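River neighbors Helach and Sevard agree to talk again, and to share a ferry

The governments of Helach and Sevard have agreed to reopen the small ferry crossing between their two border towns, five years after it was shut in a quarrel over fishing rights that most people on either bank would now have trouble explaining to you from start to finish.

The announcement came in January, after two days of talks in the old customs house on the Helach side, and it was a good deal friendlier than many had dared hope. Ministers who had spent the autumn trading sour letters were seen drinking coffee together on the steps, and the joint statement, usually the driest part of these occasions, even found room to thank the kitchen staff.

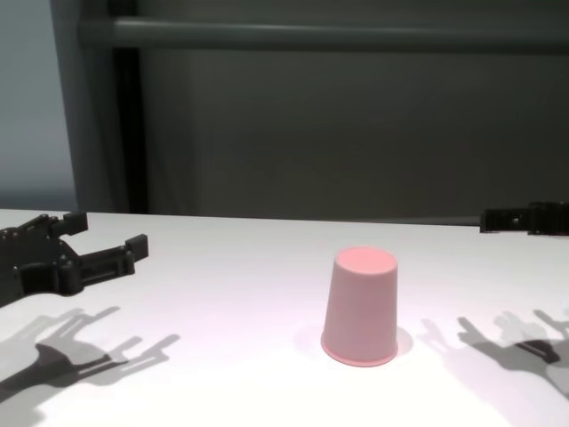 Under the agreement, the ferry will run in daylight hours, with border guards from both countries checking papers at the same desk. Around 500 people used to cross each day before the closure, a good many of them with family on the far bank, and for them the long drive north to the road bridge has been a real burden (and in winter, when the pass ices over, no sort of option at all). 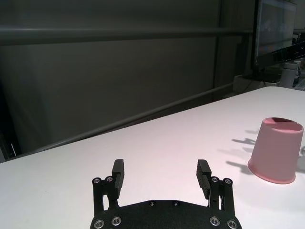 An open gripper over a white tabletop.

The fishing question itself has been set to one side for now. Sevard still claims the deep channel east of the islands, Helach still says the line runs down the middle of the river, and both have promised not to send patrol boats into the disputed stretch while a joint survey is carried out. That may sound like a modest thing, but anyone who remembers the two collisions of the summer before last will be glad of it.

Tomás Corrigan, who led the mediation, was cheerful but careful when he met reporters in the evening. "They came in barely looking at each other, and they went out arguing about whose fish soup was better, and I'll take that, I really will," he said. "There is plenty of hard work left, and I expect some of it will be bad-tempered."

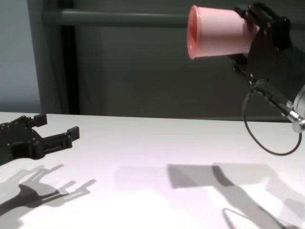

A pink cup held on its side, with a second gripper empty at left.

Not everyone is pleased. Opposition members in Sevard complained that the government had given up its best bargaining card too early, and they want the survey terms put before parliament. In Helach the grumbling has been quieter, mostly from haulers who have built a decent trade on the bridge route and would like to know what happens to it.
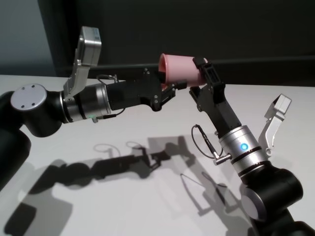 Two robot arms with a pink cup between their grippers.

The landing stages on both banks need repair before any passengers can board, and the two sides have still to settle how the bill will be split. Officials expect to meet again in the spring, this time on the Sevard side.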